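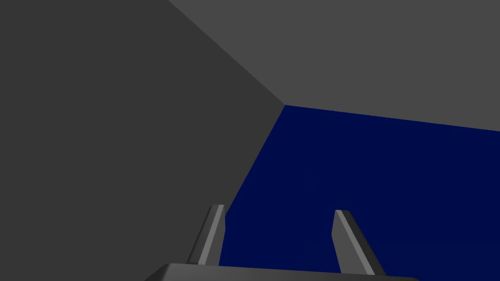

# Chapter 7: Comparing Grippers

Two grippers with the same rated force can behave quite differently on the same arm. This chapter sets out a method for comparing them fairly, first in simulation and then on the bench.

We use two parallel-jaw models throughout, the Hondar and the Forton. Tihomir Dimitrov and Sorin Yordanov ran each through 135 simulated grasps and 27 bench grasps, using the same controller settings.

Section 7.1 covers finger shape and opening width. Section 7.2 deals with camera placement at the wrist. Readers who have not yet set up the simulator should work through Chapter 6 first.

## 7.1 Finger shape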